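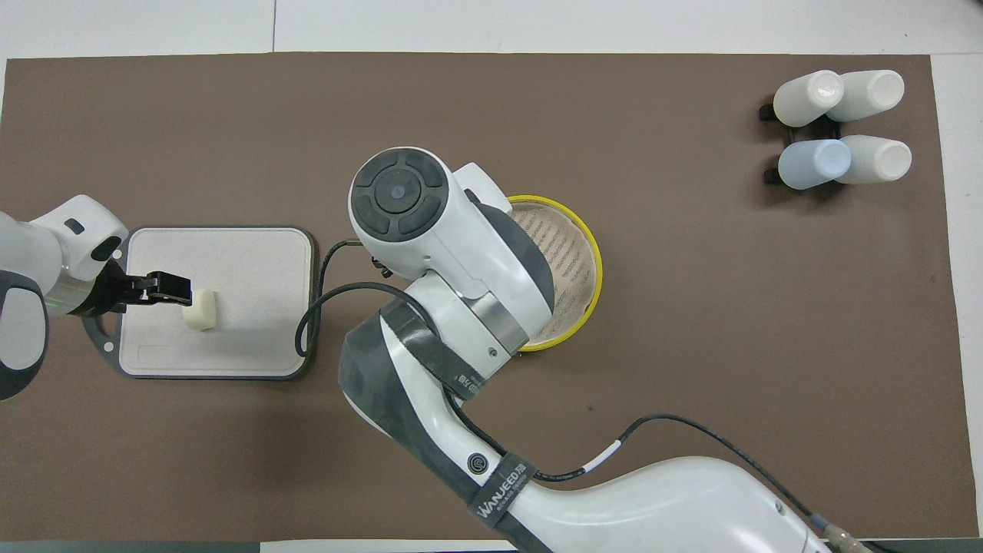 Can I burn wood in a stove that was put in for smokeless coal?

We moved in June and there's a Drommont stove in the front room. The previous people left half a bunker of smokeless and no paperwork. I can get split ash cheaply and would like to use that instead. The flue has a liner but I don't know what sort.

Pirmin Egger
It depends on the stove and the liner, so find out both before you light it. Look for a metal plate on the back or underneath, which should give the model and the fuels it is approved for. If it says multi-fuel you can burn wood in it. If it lists only solid mineral fuel, stick to that.

Steel liners come in different grades and some are meant for wood only. One that has had several winters of coal through it may be thin in places. Have the chimney swept and ask the sweep to put a camera up. I paid an extra 35 pounds for that on top of the normal sweep and got a short written report.

Wood burns best on a bed of ash with the air coming from above, so on a multi-fuel stove you close the bottom vent once it's going and run it on the top one. With coal it's the other way round. Don't mix the two in one fire, as the damp from the wood and the sulphur from the coal make an acid that eats the liner.

Check the ash is dry as well. Split a log and put a moisture meter on the fresh face. Mine was reading 17 last winter and burned well. Anything over 20 I'd leave in the shed.

Fuchs
mine was the same and ive burned wood in it for years, no trouble. just get it swept

Hubert Gisler
Agree with the first reply, apart from the sweeping. If you change to wood, have it done twice a year, once before you start and once in the middle of the season. Wood leaves tar if you shut the stove down overnight, and tar is what causes chimney fires.

Also look at the rope round the door. Ours had gone hard and was letting air in, so the fire ran too fast whatever we did with the vents. New rope and a tube of glue from Rulwood cost 10 pounds and it took an evening. Leave it a day before lighting. And fit a carbon monoxide alarm if there isn't one in the room already.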